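Workshop notebook: swelling of the oak strips, second round
Print | E-mail
Sep 25, 2023, by Roos Lambrechts

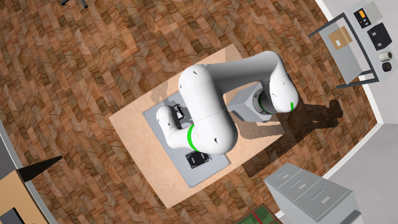 Rendered view from above, brown parquet pattern on the floor.

Continued from the previous page, where I had no more space for the widths.

The oak strips from Dijkstra came out of the damp cupboard this morning after 8 days. I measured all of them at the pencil mark in the middle, with the long caliper, and then again at both ends. The unfinished reference strip went in at 143 mm and is now 146 mm. I did not believe it, so I cleaned the jaws of the caliper and measured again. Same number. It is more than I expected for oak in this time, but the growth rings in this piece lie quite flat, and flat-sawn wood moves more in the width. Next time we must sort the strips by ring direction before we give them numbers. I wrote this also in January and then we did not do it.

The strips with Treltetti oil moved less than the bare one. I would not yet say that the oil is the reason. Most of the oiled pieces were cut from the other plank, the one with the steeper rings, so the comparison is not fair. It was my mistake when I laid them out on the bench.

Strip 2 has a cup that I can see without a ruler. The edges stand higher than the middle on the face side. This one was oiled only on the face and the back was left raw, as people do when the floor is already laid. I put it back on the rack with the face up and will look at it after it has dried. If the cup goes away completely, I will be a little surprised.

The smell in the cupboard was sour. There was a gray bloom on the cardboard spacers but none on the wood. I threw the spacers away and cut new ones from the clear plastic strip which was left from the Dollen job. Please do not use cardboard in there anymore, it holds the water against the wood and then we measure the cardboard instead of the air.

About color. The tannin marks where the steel clamp touched the oak are blue-black and they go deeper than I thought. Sanding with the medium paper took away the surface but a shadow remains. I tried oxalic acid on half of one mark, let it stand during lunch, rinsed with clean water and neutralized. The treated half is now slightly lighter than the wood next to it, so maybe too strong or too long. I want to repeat this with a weaker mix before anybody does it at Gorkutcombe, where the marks are in the middle of the hall and everybody will walk past them.

For the Gorkutcombe floor I still think that the gap at the wall is too small. The old skirting hides it well, but with this movement in the width the boards on the long side will push. The client asks if they can put cork in the gap. Cork is fine if it is not pressed in hard. I will call them and explain it, by e-mail it always becomes too long.

Glue: the flexible one still peels from the screed sample when I pull by hand. The screed was dusty, I did vacuum it but did not use primer. New sample with primer is standing under the window, marked with blue tape. Leave it there, it needs to stay flat.

To do:
- weigh the strips before they go on the rack, also the reference
- new battery for the moisture meter, the display becomes weak
- ask Dijkstra if they can deliver quarter-sawn pieces from one single plank
- weaker oxalic mix, test on scrap
- write ring direction on the end of every strip, in pencil, not in marker (the marker bleeds into the oil)

The rack is full now, so the ash samples must wait in their plastic until there is space on the lower shelf.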